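About Plivell

Plivell helps small laboratories, colleges and workshops plan and buy robot equipment. We do not make robots and we do not sell them. Clients pay us a fixed fee to work out what they need, what it will cost over its working life, and what order to buy it in.

The company was started by Dragica Pavlović, who had spent several years running the purchasing side of a teaching laboratory. She kept seeing the same kind of order go wrong. A department would get money for an arm, buy the arm, and then find out that the gripper, the mounting plate, the power supply and the safety work had to come out of somebody else's budget. The arm would sit in its crate until the next year's money came in. Our first client was a college with exactly that problem.

What we do

Most of our work falls under three headings: layout, budget and timing.

Layout comes first. Before a client asks for a single quote, we build the planned cell in simulation at full size. We put in the arm, the base plate, the work surface, the furniture that is already in the room and the parts the arm is supposed to pick up. Then we run the job and see whether the arm can reach what it has to reach. A model that turns out to be too short or too large for the room can be swapped in an afternoon, and we only charge for the afternoon.

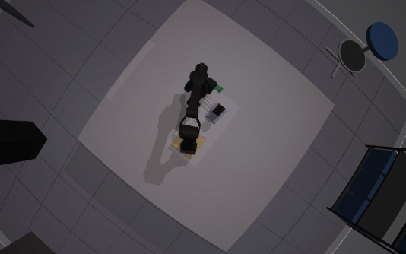

Clients get the layout as a file they can open themselves, along with a floor plan and a parts list. The parts list is usually the most useful of these. It names every item that has to be bought, including the cheap ones: cable covers, fasteners, floor mats, spare gripper fingers. On one recent job the small items came to $2,201, and none of them had been in the client's original request.

We also check the view from any camera the client plans to fit. Wrist cameras in particular are often ordered late and mounted wherever there is room. If the gripper blocks too much of the view, we would like to know that while the mount is still a drawing.

The budget is written in two parts. The first covers everything needed to get the equipment running. The second covers the years after that, with lines for service, replacement parts, software licenses and training for new staff. We write it in the form the client's own finance office uses, so it can go straight into their system.

Timing is mostly a matter of lead times and budget years. An arm may arrive well before its controller. A grant may have to be spent by April. We set out the orders in sequence, with the latest safe date for each one, and we mark the ones that can slip.

Who we work with

We currently have 70 clients on our books. Most of them have one or two robots and fewer than a dozen people who use them. Some have none yet. Pomarow, a test laboratory, came to us before it had picked a room, and we ended up advising on the room as well. Stojanovska is a training school that replaces its equipment on a long cycle, and we keep a rolling plan for them that is revised once a year. For Jorkska, which runs a shared workshop, we worked out an hourly charge that would pay for service and repairs.

We take on clients with small budgets. If the money is not enough for the job, we say so in the first report and set out what it would buy instead. Sometimes the advice is to keep doing the work by hand for another year.

How we are paid

We charge by the project, and the fee is agreed in writing before we start. We take no commission from suppliers. When a supplier offers us a discount for a client, the full discount goes to the client and appears on the quote.

A standard planning project takes eight weeks and is divided into

1. A visit or a video call, measurements of the room, and a list of the tasks the robot has to do.

2. The simulated layout, with reach and camera checks for each task, including any handling of small items such as capped test tubes.

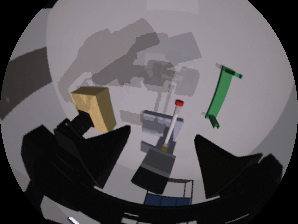 3. The parts list and the two-part budget, reviewed with the client's finance office.

4. The order schedule, with quotes attached.

Clients may stop after any stage and pay only for the stages completed. Files belong to the client from the day they are delivered.

The team

There are eight of us. Dragica still reads every budget before it leaves the office. The rest of the team is split between layout work and purchasing, and most people have done some of both. Each client has one contact for the whole project and for a year afterward.

Getting in touch

Please use the contact form and tell us the size of the room, the job you have in mind and the date by which the money has to be spent. A rough budget helps but is not required. We reply within four working days.

Page last updated 16 September 2025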